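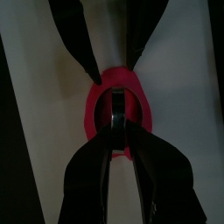 A red oval ring against white.

Anong Rungrueang was up a ladder when I got to Costmont on Thursday, and she stayed up there for the first part of our talk. She was finishing the word BAKERY on the front of a shop, freehand, in dark green, and she only had the tail of the Y left to do. "Keep talking," she called down. "I can do this and chat. I can't do the O's and chat."

There are no O's in BAKERY, so we were fine.

Rungrueang has been painting signs by hand under the name Kaewkla since she left a job laying out grocery flyers, and if you've walked down the main street here you've read her work. The hardware store is hers. So is the barber, and the long wall by the bus stop that lists every town on the old rail line. I'd wanted to ask her about that wall for ages, because I love it, but she wanted to talk about O's first.

"It's the letter everybody thinks is easy," she said, once she was back on the ground and wiping her brushes. "You draw a circle, done. But if you put a perfect circle in a word it looks too small and kind of frozen. You have to make it a bit taller than the letters next to it, poking over the line at the top and under at the bottom. And then the sides want to be fatter than the top. Your eye is so picky! It doesn't know any of the rules and it still complains."

She learned this from Liette Kennedy, who painted signs in Flodholm for years and took her on one winter. The first assignment was a roll of brown paper and one letter.

"Liette had me paint 200 O's before she let me touch a P," Rungrueang said. "I thought she was kidding. I got to 60 and brought them over, very proud, and she put a line through all of them except one. And the one she liked was one I'd done fast because I was hungry."

I asked what was wrong with the others.

"They were lumpy. I was painting the outside edge and forgetting the inside. You make an O in two strokes, left side and right side, and you're meant to watch the hole while you do it. If the hole is good, the letter's good. I still do that. I stand back and squint and look at the hole."

She did it for me then, in pencil on the lid of a paint box, and the second stroke met the first so neatly that I laughed out loud.

The rail line wall took her most of a March. She gridded it in chalk at dawn, when the bricks were in even light, and painted until the sun came around. The longest name is thirteen letters. The shortest is Iltik, which gave her more trouble than any of them. "All those skinny letters standing in a row like a fence," she said. "I spaced it by measuring and it was awful. So I rubbed it out and spaced it by eye, and a guy waiting for the bus told me when to stop."

She charges 125 dollars for a plain name on a door and 600 for a small shopfront, and she'd like more people to ask her about doors. Doors are her favorite. You're at eye level, you can rest your hand on a stick, and people come out and bring you coffee — or they stand there and tell you about their grandfather's truck, which had his name on it in gold.

Does red really stand out the way people say? "Red is thin," she said right away. "It looks so strong in the can, and then you put it on and you can see right through it. Two coats, always, and on a dark wall I'll do pink underneath." She looked up at the bakery. "They wanted red, at first. I talked them into the green, but I'm doing them a red border next week."

Her Saturday class is full until summer. Beginners start with the I.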